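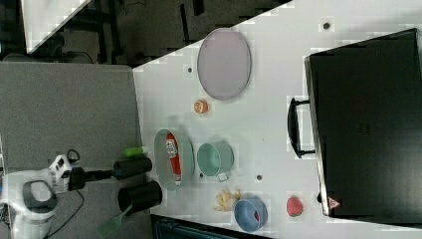

*A plate, bowls, pretend fruit and the big black box, all out on the white table.*

I've had the Listby play kitchen set for a couple of months now and I'm still pleased every time it comes out of the cupboard. It was £26 in the October sale, which I thought was a bargain before I'd even opened it!

The colours are what won me over. Soft lavender-grey for the big plate, a gentle green for the cup, and then the food is properly bright: a yellow banana bunch, a red strawberry, something orange to round it off. Everything looks cheerful together without hurting your eyes (and I've owned a few sets that did). The green spatula gets the most use in our house, mainly for serving bananas to people who haven't asked for any.

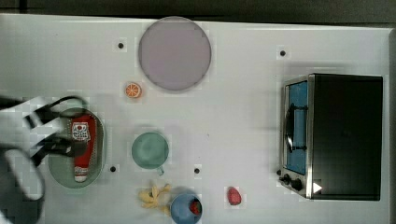
A strawberry in the blue bowl is the standing order at my niece's café, usually with ketchup, and she charges me 900 pounds for them. She's very firm on the price.

Niggles? The box it came in was flimsy, so I moved the lot into a Vatero tub, and I'd have loved a second cup – two people can't really have tea with one. The Ristix set my brother Waqas bought has more food in it, but I like the dishes here far better.

Five stars from me, and I'm already looking at the matching saucepans.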